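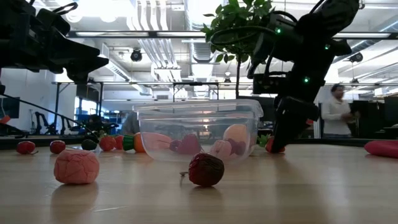 Re: two-arm planner stalls on pick and place

Sorry for the slow answer, was fighting the build most of Monday. Short version — it's the planner, not perception. Toy fruit on a wood table, clear container, both arms allowed in. Zekard branch, stock configs.

Went through the logs. 1263 plan requests, 59 timed out. Nearly all of those had one arm at the container and the other asking for a path over it. The collision check uses the padded boxes, so the whole volume above the rim counts as taken. Arm just sits and waits.
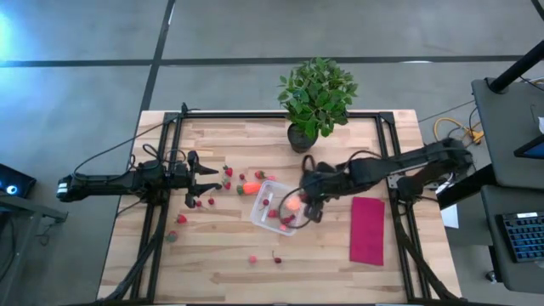
On the Dirnis list they wrote:

> We saw the same stalls in December and blamed the
> depth data, becuase clear plastic is hard to segment.
> Dropped the padding to 8 mm and most of it went away.
> Didn't touch the lock code.

Padding helps, yes. But the lock is held for the full trajectory, incl. the retreat. Should be released once the gripper clears the rim. Patch does that, plus replans every 100 ms while waiting. Not tested on the Koyama driver — somebody with that setup please try.
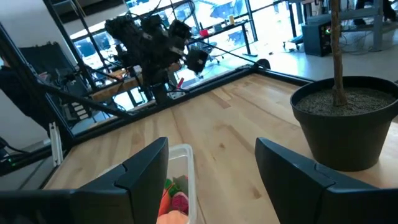

Does the patch change the message format?
Same messages, same topics. Only new thing is a release_early flag in the planner config, off by defualt.

Wrist camera calibration is a seperate thread, pls keep it there. Will push to the Skerkgate repo tonight if CI behaves.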